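Visit report: Tendell seating refurbishment, upholstery cleaning day

The Tendell open day was in December and ran from mid-morning until the light went. Thomas Donati had arranged the program around office chairs, with a short session on intake records first and the cleaning work after it. I went for the cleaning.

Intake is simple. Every chair gets a number and a card, and the card stays with it until it leaves. The two chairs I followed on paper were 166 and 168, both listed for surface cleaning with no repair to the gas lift. Fuad Feyisa grades the upholstery on a scale of his own, which runs to 20 and is written in pencil so that it can be changed after cleaning.

The method for smooth dark covers is done by hand with a small cloth. Cleaner goes on the back and the seat, is worked over the flat panels first, and is then taken out of the seams. The free hand stays on the cover to stop it shifting – loose material creases under the cloth and holds residue in the fold.

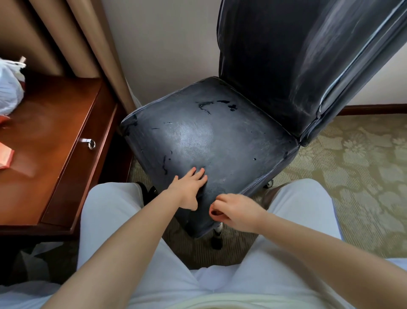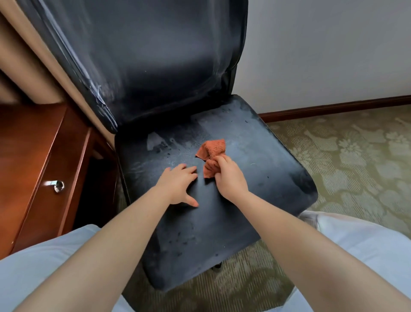

Seat and backrest, with a cloth on the seat.
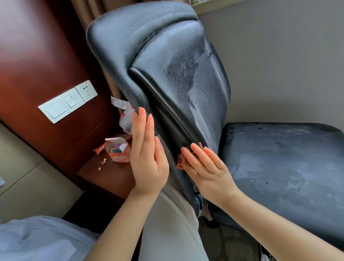 Piped and stitched edges take longer than the panels. Feyisa's instruction is to fold the cloth to a narrow edge, run it along the groove in one direction and refold after each pass. White film left in a seam shows up once the cover dries, and the card then goes back to the start of the line.

Two products were discussed, Gutard and Dzene. Gutard is the thicker of the two and stays put on an upright back. Dzene spreads faster but needs a second wipe with plain water. No figures on drying time were given, and I would have liked some.

Casters and bases are left to the end. Donati's next session is at the Tilham site and will cover fabric seats and armrest pads. Places are booked through the Tendell office.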